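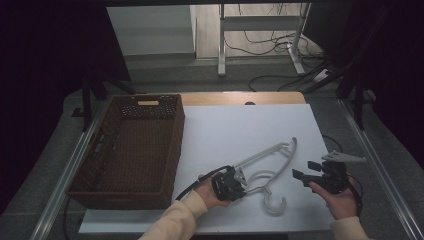 Verkham wants us to buy the second version of its hand-held gripper kit

Apr 3, 2025

The new Verkham brochure went round the office last week, and several of you have asked whether we should put in for a set. My short answer is to wait. My longer answer follows, and Estrella Ocampo disagrees with some of it, so ask her too.

The offer is a pair of grippers, one for each hand, plus the cables, a licence for the recording software and a day of setup by someone from their Lirnberg office. The price is 3210 euros. A person holds the grippers and does a job by hand, hangers and baskets and so on, and the recordings are meant to teach a robot arm the same job. That part I have no quarrel with. We have done it this way since January.

What I do quarrel with is the line about '220 usable demonstrations a day'. Usable by whom? Majdi Nimri tried the loan set on clothes hangers and got 27 he was willing to keep out of a full afternoon. He is fussy, I grant you, but a hanger is thin and smooth and slides when you pinch it, and the sales video sticks to foam blocks. I asked Verkham which objects the figure was based on and was told 'a representative mix'.

Then there are the cables. Both grippers are wired, and the brochure calls this 'unobtrusive'. Try crossing one hand over the other to turn a hanger round and see how unobtrusive you find it. A wireless model is promised, with no date and no price. I would like to see one working before I believe in it.

Good points, to be fair. The fingers close evenly, the weight is bearable for an hour or so, and Lama Akl had the software running before lunch without ringing anybody. Spare fingers are sold separately in packs of 5 – check the small print on postage.

The Druron kit is cheaper and I trust its brochure no more than this one. Masanobu Sugiyama has asked them for a loan set on the same terms, and we will put it through the same hanger job before any money is spent.

If you want a turn with the Verkham pair before it goes back, put your name on the sheet by the lab door. Please coil the cables when you finish.

Ghada Sabbagh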